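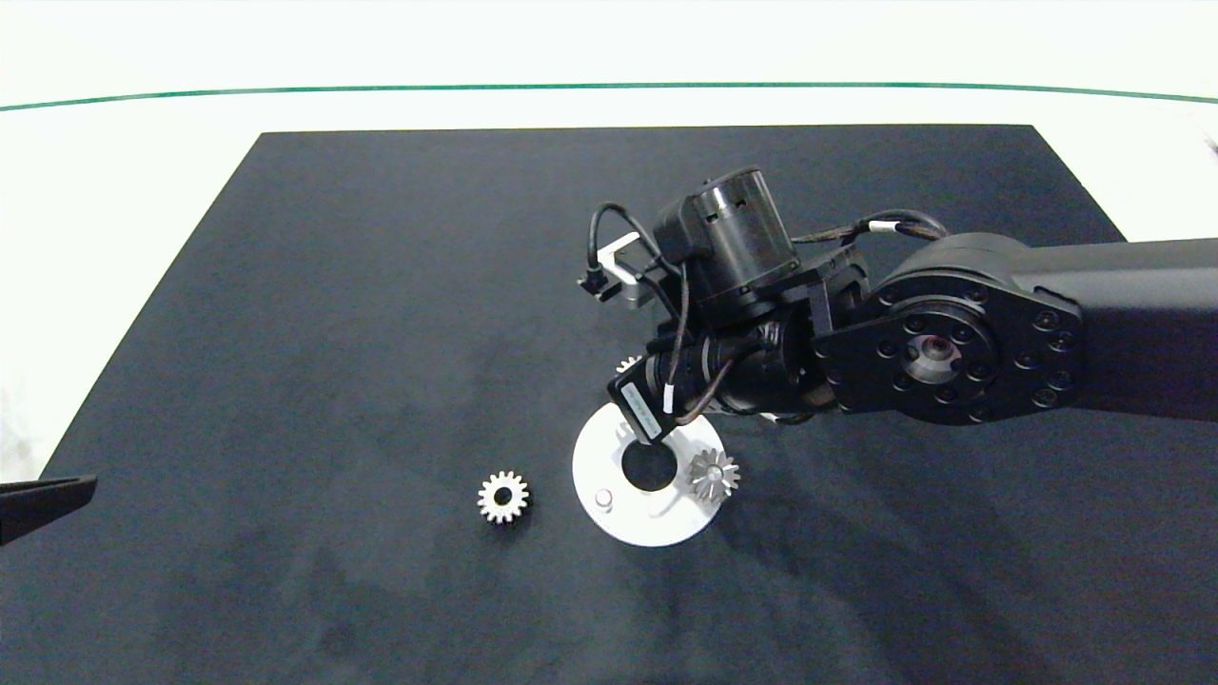
Bomuvwood Homicide Notices

Data card, version 3

Summary

Bomuvwood Homicide Notices is a text collection of newspaper reports on fatal shootings and the families affected by them. It contains 2049 articles in English, drawn from the archives of two regional papers, the Trotard and the Frei. The collection supports research on how the press writes about victims and bereaved relatives.

Contents

Each record holds the article text, the headline, the month of publication, the section of the paper and a set of labels. The labels mark direct quotations from relatives, statements attributed to police, and any mention of the victim's occupation. A subset of 800 articles was labeled by two readers working separately. Where they disagreed, both labels are kept.

Coverage

The earliest articles date from 2000. Court reports are included only when they name the original incident. Opinion columns, letters and paid death notices are excluded.

Personal information

Names of minors, street addresses and telephone numbers have been replaced with placeholders. Names of adult victims remain as printed. Relatives may ask for a record to be withdrawn, and withdrawn records are removed at the next release, normally in May.

Known limitations

Deaths in rural districts are underreported in both papers. Early Trotard articles were scanned from print and contain spelling errors, particularly in surnames. Saturday editions of the Frei are incomplete.

Access and contact

The files are distributed through the Plevex repository under a research agreement. Redistribution of full article text is not permitted. Requests for access should be addressed to Notburga Lüthi, and corrections to Tamás Magyar.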